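The Page That People Really Read

When a robot cell is new, everybody follows the rules. The difficult time comes later, when the work is familiar and the binder with the risk assessment has gone to a shelf in another room.

Wichai Boonyarit has checked robot cells for Distavau for seven years. He visits small workshops and test rooms, and he always asks first for the same thing: one printed page, fixed at the entrance, with the rules for this cell and no other. In many places he receives a file of two hundred pages in its place.

"The big file must exist," he told me. "But the person who comes in at seven in the morning needs a short text in his own language."

His own model has five points. Who may enter, and how the arm is stopped before. The highest speed when a person is near. What the arm may pick up. How the fixtures and cables are checked. Who signs after a change. At Stevmont they added a line for the date of the last change, and he has now copied this idea for his other customers.

The third point makes the most discussion. A cell for picking mixed objects is often planned for one kind of part, and after some months it handles everything. Each new object can change the grip, the force and the risk that something falls, so Boonyarit wants a list of permitted objects with a name beside each entry. 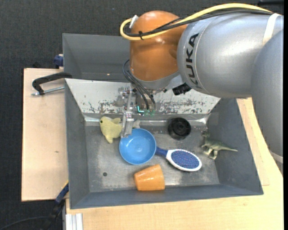
Fixtures and cables are the fourth point, and Thanakorn Chaimongkol, who trains operators at Stevmont, gives them half of his Friday lesson. A clamp should be tested by hand before the first cycle, and again after any collision with the bin. With clamps at the side of the bins, and one lying over the corner where two bins meet, his students must touch each one and say aloud that it is tight. Then they look at the cables on the arm. Where a thick yellow cable makes a narrow loop near the wrist, as it does on this KUKA, he asks them to move the joint slowly through its full range and to watch whether the loop pulls or rubs. The loose end of a cable tie should be cut short.

The check takes four minutes when it is done with care. Chaimongkol writes the result on the same page at the entrance, with a pencil on a string, and the sheet is changed every July.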